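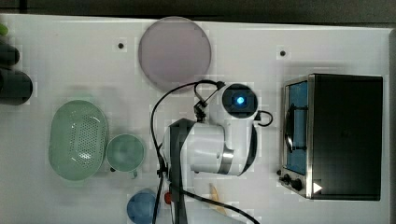
Ticket 466: Shared printer on second floor drops jobs over 80 pages
Site: Varndale
Opened by: Berenice Pacheco
Assigned to: Mervin Zacharias
Status: Resolved

6 September 2024, 09:14, Berenice
The long supplier report stops part way through. The queue says "printing" and then the job vanishes. Short letters are fine. Same result from my laptop and from Dayana's.

09:40, Mervin
Restarted the print spooler and cleared two stuck jobs. Please try again.

09:52, Berenice
No change. It stopped at page 80 again.

10:25, Mervin
Printed the same file straight from a memory stick and got all of it. That rules out the printer and the file. Looking at the queue on the server.

11:10, Mervin
The server log shows error 454 each time the job drops. The drive that holds the spool folder is full. Old scans from the Bastora account were being saved there.

11:35, Mervin
Moved the scans to the archive share and pointed the scanner at the same place. Restarted the spooler.

11:58, Berenice
Whole report came out, both copies. Thanks.

12:05, Mervin
Closing. Oğuzhan, can you add a low space alert for that drive? Raised separately as a change request.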